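Home | Authors | Works | Genres | Prizes | Index

The Saltmaker's Ledger

By Shona MacBrayne
February 10, 2025

The Saltmaker's Ledger is a novel by the Dutch-language writer Godelieve Maes, first published by Hermans. It is set in the coastal town of Pramano and follows a family of salt merchants through the last years of their business. The English translation, by Sanne De Graaf, runs to 297 pages and was issued by the small press Dutaritz.

Background

Maes began the book as a short story about a clerk who finds two sets of accounts in the same handwriting. She put it aside while working on her second novel, Cumeo, and came back to it after a stay on the coast. The first draft was up to 816 pages long and included a complete history of the town, most of which was removed at the request of her editor, Maarten Brouwer. Parts of the removed material were later printed as a pamphlet under the title Notes on Pramano.

Plot

The novel is divided into five parts, each named after a month of the salt harvest. Ilse, the younger daughter of the house, is called home when her father stops speaking. She takes over the books and finds that the firm has been paying a pension to a man who does not appear in any other record. Her brother wants the payments stopped. Her aunt, who has kept house for the family since before Ilse was born, refuses to discuss them.

The middle parts move between Ilse's search and entries from the ledger itself. The man is found in the fourth part, living under another name two villages away. What he was being paid for is never stated outright, and the final entry in the ledger is left blank.

Style

Most of the book is written in the present tense and in short chapters. The ledger entries are set as plain columns, with prices and weights given in old local measures. De Graaf kept these measures in the English text and added no glossary - a choice that some reviewers found difficult. Dialogue is given without quotation marks.

Reception

Early reviews were mixed. The critic Folke Björklund praised the opening part and the portrait of the aunt but thought the fourth part too long. Other reviewers compared the book with Cumeo, usually in favour of the earlier novel. The translation was received more warmly, and a paperback followed in May of the next year. 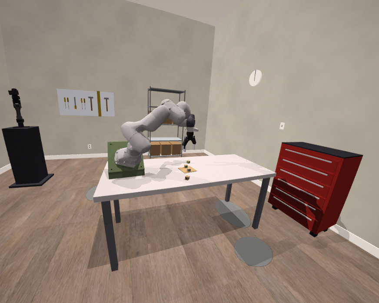 This page was last changed by the editors on the date shown at the top.

Adaptations

A radio version in two episodes was made from the Dutch text, with the ledger entries read by a separate voice. A stage version has been announced but not performed.

See also

Cumeo (novel)
Notes on Pramano
Novels in the form of documents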